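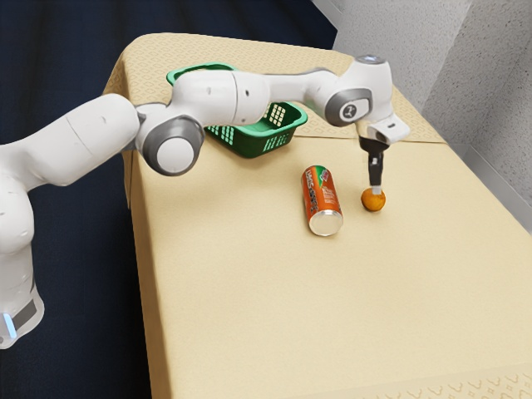
Gripper over the orange, can next to it, basket in back. Our sim table.

Sim gripper keeps missing the orange, class project due soon

Posted by skornero, 2021-05-24

Second year robotics elective, team project. Task is pick the orange, put it in the green basket, leave the can alone. All in simulation, we don't get time on a real arm until October. We train a small network on demos we drive ourselves, then it gets scored over 22 runs.

Problem. It goes to the orange fine, gets right down to it, then closes too high and slides off the top. Not every time. Moving the start position of the orange makes it worse. We have 80 demos, all done by the same teammate, so maybe they're all to similar?? Grip force is whatever the default was, we never touched it.

Other team in our section (they call theirs Brultside, no idea) has the same table and theirs works. They won't say what they changed lol. Instructor says "look at your data" and thats it.

Things tried already: longer training, no difference. Slower approach, slightly better. Bigger batch, nothing. Do we need more demos or is something else wrong? Can post the config if it helps.

cikard

Had this last year, same kind of project. Before you record anything else go check where your demos close the fingers. Plot gripper height at the moment of closing, one dot per demo. If the dots are spread up and down your driver was eyeballing it and the network learned the average. Average is too high, fingers pinch the top of the sphere, out it squirts.

We threw away every demo where the close happened above the middle of the fruit. Went from 80 to way less and it got BETTER. Then recorded new ones with two people driving and the orange moved to a new spot each time. Put it near the can in some, far in others, otherwise it just memorizes.

Also friction. Check the contact settings on the fingertips AND on the fruit, both. Ours had the fruit set close to zero because someone copied it from another object. Took us 2 weeks to find. Don't be us.

One more, log the failed runs separately from the good ones. You'll want them for the writeup anyway, our grader gave more points for the failure section than for the success rate.
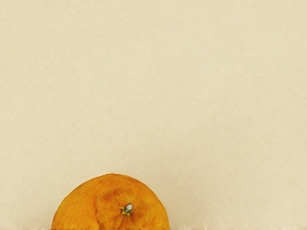
Second thing to check is your collision shape, separate from the friction stuff. Lots of course assets use a plain ball for contact even when the visible model is a lot fancier. Turn on the collision overlay in your viewer and compare. That orange has a flattened top and a wrinkly dip around the stem, so if contact is a perfect ball the place you see the surface and the place the fingers hit it won't match. Small gap but your fingers are small too. If they don't match, either swap in a convex hull or tell your driver to aim by the numbers and forget what it looks like.

Post the config, I'll look tonight if I get a chance.

koutsoukos

just record more demos. we had 600 and it worked fine

skornero

OK plotted it like cikard said. Dots all over the place, a bunch way up near the top. So that's one thing. Collision shape IS a ball, radius looks a bit big. Friction I can't tell, there's two values in the file and I don't know which one wins. Cleaning the demos first, will redo the 22 runs after and post the number. 600 is not happening before the deadline, sorry.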